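The Table as a Work Surface: Clearing, Wiping and Restocking Shared Furniture

Hala Filali has been responsible for the common areas at Tridska for long enough to have rewritten the housekeeping sheet twice. The current version covers 113 pieces of furniture, of which 40 are tables. Most of those tables stand in open circulation space, where people sit down with a laptop, a lunch or a bag of shopping and leave again without speaking to anyone at the desk.

"A table in an office has an owner," she said. "A table in an atrium has a sequence of users. The maintenance is different, and so is the clutter."

The clutter is what we had asked to talk about. Filali sorts it into three classes. The first is equipment that belongs to the table and stays on it. The second is supplies, meaning anything in a bottle, tube or packet. The third is personal property. Her staff are trained to deal with them in reverse order, starting with personal property, which is not moved at all for the first pass unless it blocks the surface.

"If there is a bag on a chair, the bag stays on the chair," she said. "You clean the table. You clean the other chairs. You come back for that one later. The old sheet told people to collect bags immediately, and we spent a great deal of time at the desk returning them to someone who had gone to get coffee."

Keys are the exception. Any key or fob found without a person nearby is logged and goes to the desk on the first pass. Small cards are left for the second pass, unless they carry a name and a photo.

On wood

The older tables are solid wood with a raised rim, and the rim is where Filali says most of the labor goes. Crumbs and paper scraps collect against the inside of it. A cloth drawn straight across the top pushes debris into the angle and leaves it there. Her method is to wipe along the grain first, stop short of the rim, and then follow the edge separately with a folded corner of the cloth.

"Damp, then dry. Never wet," she said. "The finish will tolerate a drop of dish soap in a bucket. It will not tolerate the soap being squeezed onto the wood. I have had both done."

Hand sanitizer is a separate problem. The alcohol in it can soften some finishes, and a pump bottle that drips will leave a pale ring at its base. Filali has tried trays, felt pads and cork coasters. She now prefers that the bottle be set at the far side of the table, away from laptops and sleeves, and that the area under it be checked on each round. The same check applies to tubes of cream that are stored standing on the cap, since a cap that has not been fully closed will leak in that position.

The chairs are wooden as well, with curved arms. The arms are wiped from the back toward the front, following the curve, and the underside of the arm is included. "People hold the underside when they pull the chair in," she said. "It was missing from the sheet until October."

On mouse pads

Ľudovít Říha, who handles procurement, joined us for the second half of the conversation and brought a spreadsheet. He was asked for a reason to keep mouse pads on tables that are used mostly by people with laptops.

"The reason is the varnish," he said. "An optical mouse will track on wood grain, more or less. The feet of the mouse collect grit, and the grit scratches. A pad costs less than refinishing a top."

He favors round pads over rectangular ones for shared tables. A rectangular pad implies a direction, he said, and people turn it to suit themselves and then push it against whatever is beside it. He also prefers black, on the grounds that it shows dust clearly and gets wiped more often as a result. Filali did not agree with this. In her view dark pads are simply harder to keep looking clean, and she would choose a medium gray.

The two of them also differ on where the supplies should be kept. Říha would put soap, sanitizer and creams in a cabinet by the sink and issue them from there. Filali wants the sanitizer at least to remain within reach of the person sitting down. The present arrangement is a compromise – supplies may stand on the table, provided they are in a single row on the far edge and the center is left open for work. 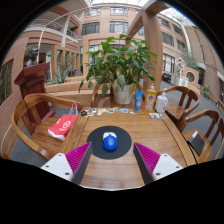
Interview and text: Vlasta Brabec
Nov 23, 2025 | Interiors and Upkeep

A blue mouse on a round black pad, with a row of small things along the far edge and a plant behind them, is close to what the compromise allows. The plant was Filali's decision. A large pot takes up space that would otherwise fill with objects, and the broad leaves can be dusted with the same damp cloth used on the arms of the chairs.

"The pot has to be glazed on the bottom or stand on something," she said. "Unglazed ceramic draws water through and marks the wood. You find out when you lift it."

She lifts each pot every second week. Plants are turned at the same time so that they do not lean toward the light, and any fallen leaves are taken out of the pot by hand. Watering is done before the table is wiped, never after.

Říha's budget for the year includes 977 for cloths, soap and refills, and he expects to stay under it. Refinishing is budgeted separately. He has set aside enough for 2 tabletops and would like to postpone both until the new coasters have been tested.

Filali has already chosen which two. The one nearest the entrance will go first.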